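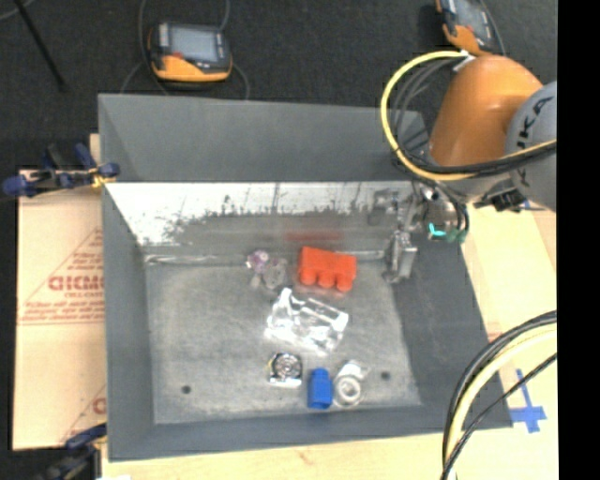 The small stuff at the bottom of the metal bin, with the red block at the back.

24 Nov 2018

I stopped by the Pliltlow swap room this morning, and the big news is that the odds-and-ends bin is almost down to bare metal! If you came last weekend you'll remember you couldn't see the floor of the thing. Now there's a bright red block with three round knobs, a blue piece, a crumpled clear package and a few little bits I couldn't put a name to (if the purple and white one is yours, come and claim it).

Gion Eberhard, who runs the Saturday swap, told me 624 items have gone out the door in November, and nearly 400 of them were toys. The building blocks go first – they always do, my own two kids saw to that – and the kitchen gadgets hang around the longest.

So the swap needs more stuff. Small, clean and in one piece is the rule, and please tape up anything with loose parts. You can drop things off at the Daher Street door any weekday after 2, or leave them at the front desk of the Neltisell building if that's closer for you. Gion would love to have another 100 pieces in by next Saturday, when the families from the Clurkalell apartments come over. I've already got a shoebox of puzzles and plastic animals waiting by my front door, and I'm bringing it Monday.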